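Hanging basket storage

Hanging basket storage is the habit of keeping small household and workshop things in open wire or mesh baskets fixed above a table, so that the table top stays free for whatever is being done on it. It belongs to the same large and friendly family as the pegboard, the kitchen hook rail and the row of jam jars screwed by their lids to the underside of a shelf. It is found in sheds, sewing rooms, school workshops and a good many kitchens, and it suits anybody who likes to see what they own without opening a drawer.

The usual arrangement has a rail running along the back of the work area, a little above the surface, with one or more baskets hung from it. A long basket is generally given wire dividers, while a short one is left whole for a single bulky item such as a torch.

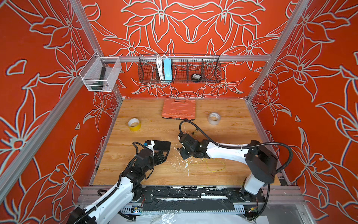
Stivamia Home Storage Group: Baskets, Rails and Tables

The long divided basket is the heart of the thing, and it is a good deal older than most people suppose. In the Dresska district, wire baskets of this sort were first made for market stalls, where they held twine, chalk and paper bags above the heads of the customers. When the stalls were cleared each October the baskets went home with their owners, and there they found their way over benches and sinks, where they have stayed ever since.

What goes into the divisions is very much a matter of taste, though certain things turn up again and again. White cable, bundled so that it stands up by itself, does well at one end of the basket, and a power strip stood upright next to it takes up hardly any room at all. Small round objects are more of a nuisance, as they sink to the bottom and have to be fished out, so many people like to give them a division of their own. A torch lies happily aslant in a mesh basket, head uppermost, where a hand can find it in poor light. It is quite usual to leave a division or two with nothing in it, and experienced basket owners will defend these empty places very firmly indeed!

The Dresska makers offered baskets with 3, 5 or 9 divisions. The middle size sold best, while the largest was mostly bought by dressmakers, who had the buttons to fill it.
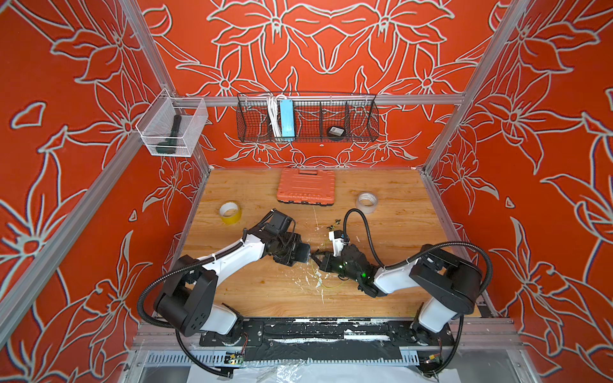 Heavier things are kept lower down. A toolbox is nearly always happiest flat on the table, pushed towards the back with its long side along the wall, where it can be opened without lifting anything down. A plastic one is kinder to a wooden surface than a metal one, and a bright colour such as orange is easily found on a pale table. Rolls of tape have never really settled anywhere. Some households hang them from a hook, others drop them in the basket, and in plenty of homes the roll in use simply lives on the table beside the toolbox, ready to hand.

The wall behind the baskets deserves a word too, as it shows through the mesh and so becomes part of the whole effect. Plain white was the rule for a long time. The Sani pattern books, which ran to nearly 300 designs, encouraged people to try large flowers instead, and lilies drawn in pale outline on a strong orange-red ground remain a great favourite over a wooden table. Those who prefer a quieter room may find such a wall rather lively at first, but it does make a dull corner cheerful.

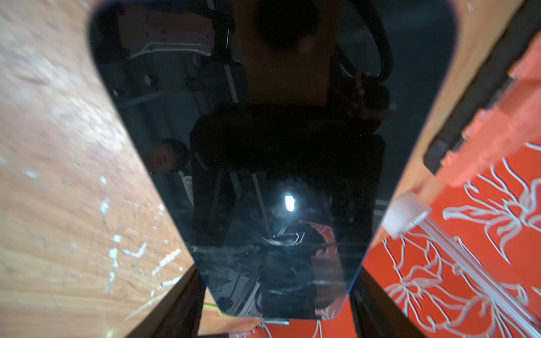 Glass and other glossy surfaces need more thought than tools do. Wire is unkind to a polished face, and dust with a bit of grit in it will leave fine scratches wherever two things rub together. The custom in Zostura is to line one division with felt and to keep nothing else in it, and to wipe the glass with a soft dry cloth before putting it away. Smudges are harmless and come off easily enough, whereas scuffs are there for good.

Baskets themselves ask for very little. A soft brush along the wires in spring clears the fluff, and the hooks should be looked at now and then, especially on a long basket loaded mainly at one end. Regional names include "rail basket", "bench hanger" and, in the older Zostura usage, simply "the long one".

Contact the Stivamia Home Storage Group | © Stivamia | Back to top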